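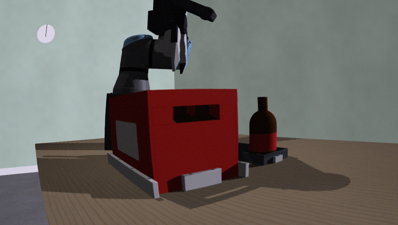 Crate and bottle setup, simulated. Gripper over the crate.

Gralitz crate set: house rules
Maintained by Noémie Fraser. Version 3, 2019-07-24.

554 episodes, all rendered. Please read the rules before sending more. They are short, and we do check.

Start with an empty gripper. The crate stays inside the gray guides. If you nudge it out, the episode is a failure, however elegant the nudge.
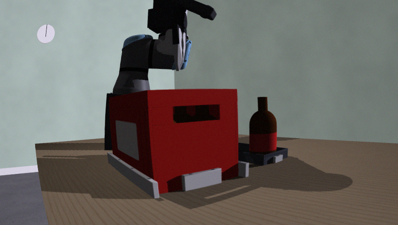

Same table, arm behind the crate, bottle on its tray.

Failures go in the set, labeled as failures. Endang Subramaniam rejected 19 episodes in June for being labeled "mostly fine". The permitted labels are success and failure.

Do not rename files after upload.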